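Ticket 1709 – Black cord on the wooden table keeps springing open
Opened by: Nhi Trịnh
Assigned to: Uyên Ngô
Category: Desks and cords
Status: Waiting on requester

Nhi Trịnh wrote:

Hello Uyên, and thank you for being so patient with me over the label printer last time! I have a smaller problem now, though it has been bothering me since June. It's the long black cord we keep on the wooden table. I coil it up at the end of the day, I'm very gentle with it, and by the next morning it has relaxed into big floppy loops again and started wandering across the table. Hường Tăng caught her sleeve in it twice last week and very nearly took her tea with it.

What I have tried so far, so you don't have to ask:

Winding it around my hand and elbow, the way my father did with garden twine. It looks lovely for a minute and then twists into figure eights.

A rubber band. It held for six days and snapped.

Tucking the end through the middle of the coil. That works all right until somebody wants to use the cord, and then we have a knot.

Thư Lưu says I should mention the wood as well, as she is worried about marks.
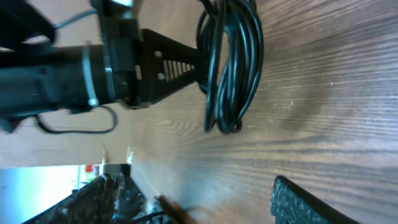
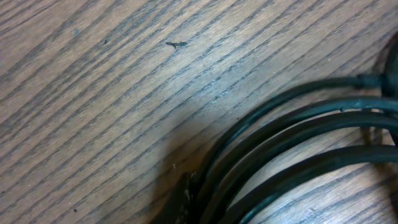
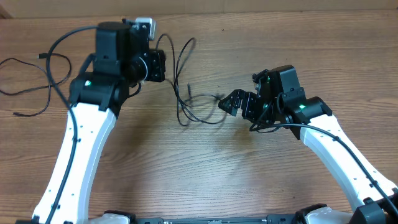
I would really like to get this settled before Seo-ah Ko comes back and wants her end of the table again. Is it the cord that's at fault, or is it me? I don't mind either answer.

Uyên Ngô replied, Wednesday, October 5, 2022:

Hi Nhi! I would put most of the blame on the elbow – winding a cord that way puts a twist into every turn, and the cord spends the night trying to get rid of it. Please try this, and take your time:

1. Unplug it at both ends and lay the whole length out straight on the floor. Leave it there over lunch if you can.
2. Run it through your fingers from one end to the other and let any twists roll out at the far end.
3. Coil it in loops as wide as a dinner plate, one over and the next one under, letting it fall the way it wants to.
4. Close it with a cloth strap in two places. Please don't pull the straps tight!

I have a bag of 12 straps from Heltel in my drawer and you're welcome to as many as you like. For the wood, wipe away the specks with a soft dry cloth before you slide anything over it. If Thư still finds pale streaks after that, tell me and I'll ask Carel what they put on their tables.

Nhi Trịnh replied:

Oh, the elbow! My poor father. I've taken two straps and the cord is stretched out along the hallway as I write, with a chair at each end so people will walk around it. I'll coil it this afternoon and let you know in the morning how it looks. Please keep the ticket open until then.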